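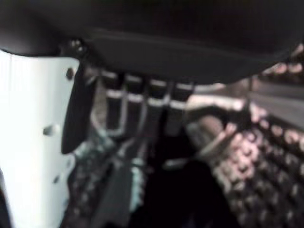 *Words and photo: Minttu Kokkonen. Tidying by Ifor Skyrme and the Laritden stockroom.*

**In the photo:** tall black blocks standing side by side, with pale bands near the top.

## Stockroom gallery, September

Laritden moved its stock out of the Peseswood unit at the start of the month, and this page follows the sorting at the new place. It covers the small-goods end of the room. Timber and sheet goods are in the long bay and will get their own page once the racking is up.

Ifor has worked to one rule, which is that anything narrow gets stored upright and anything wide lies flat. Under the old system both went into the same tubs, and the tubs went under the stairs. It took most of a Sunday to empty them. There were 1,200 lines on the old stock sheet and a fair share of those had no shelf written against them.

The shelves now run by letter, starting at the door. Gape orders are at the near end, where the courier can reach them without coming through the room. Tralov orders are at the far end with the slower stock. Returns go on the low shelf under the window until they have been checked and signed in.

Some notes for anyone using the room:

- Upright stock goes back upright, dark edge or light edge out, as long as the row matches.
- Leave 10 centimetres clear at the front of each shelf for the labels.
- Cartons over 15 kilos stay on the floor.
- Grey labels are for stock that has been checked. Yellow labels are for stock that hasn't.
- If a label has come off, put the piece in the query tray and write the shelf letter on a slip.

We bought 50 label sleeves and have used nearly all of them. Ifor has ordered another pack in the same size. The first lot curled at the corners when the heater was on, so the heater has been moved to the other wall and the sleeves on that side have been replaced.

The centre aisle is still narrow. Two people can pass if neither is carrying anything, and the trolley has to be backed out. We'll look at shifting the end shelf when the spare desk has gone.

The stockroom is open to staff until 4 in the afternoon. For access after that, or to ask for a copy of the shelf list, see Ifor at the front counter.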